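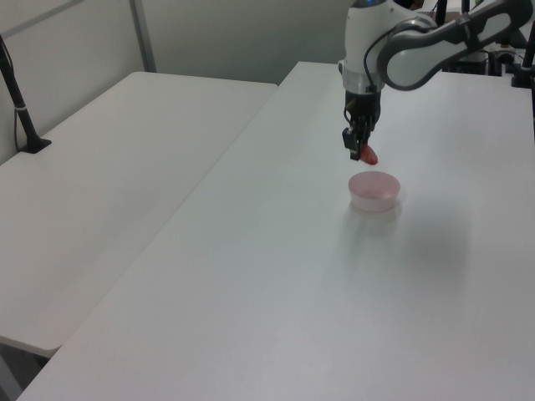 Why does the nightly backup stop partway through and still report "completed"?

The job counts a skipped folder as a warning, and warnings do not change the final status. Check the detail log for the word SKIP before trusting the summary line.

Ticket: Givine file server, incomplete nightly backup
Opened by: Carys Sayce
Assigned to: Tharindu Amarasinghe
Priority: Normal
Status: Resolved

Reported problem
Restore of a spreadsheet from the shared drive failed. The file was present on the server in November but is missing from every backup set after that. Job summary shows "completed" for each night.

Log

Tharindu: Pulled the detail log from Sat 3 February. The job walks the drive in alphabetical order and skips 11 folders under Projects. Each one has the same entry: "SKIP path exceeds limit". The free space on the target is fine.

Tharindu: The folders in question are nested deep and have long names. Longest path found is well over the limit set in the job profile. Profile still has the default from the old Grastden server.

Carys: Were these folders moved recently? They used to restore without trouble.

Tharindu: Yes. Pranab Sarkar moved them under a new parent folder in November. The move added enough characters to push them past the limit -- the contents did not change.

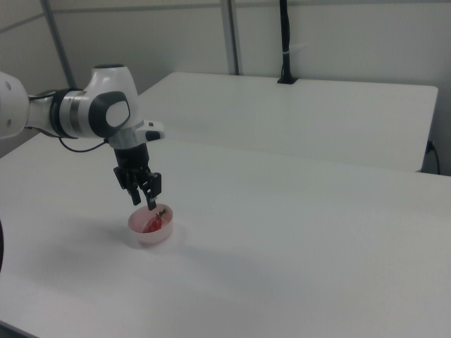

White tabletop with pinkish bowl

Tharindu: Turned on long path support in the job profile and restarted the backup service. Changing the profile without the restart has no effect; the service reads it only at startup. Ran the job by hand on Projects only. 3,000 files picked up, no SKIP entries.

Carys: Test restore of 2 spreadsheets worked. Both open and the dates match the server copies.

Tharindu: Full run started at close of business. Finished at 100 percent, no warnings in the detail log. Changed the alert rule so that any SKIP entry sends mail to the support queue.

Resolution
Long path support enabled, service restarted, full backup taken. Files deleted from the skipped folders between the move and this fix cannot be recovered from backup.

Open item
Zumulville server uses the same profile and has not been checked. Moved to a separate ticket, assigned to Siham Atallah.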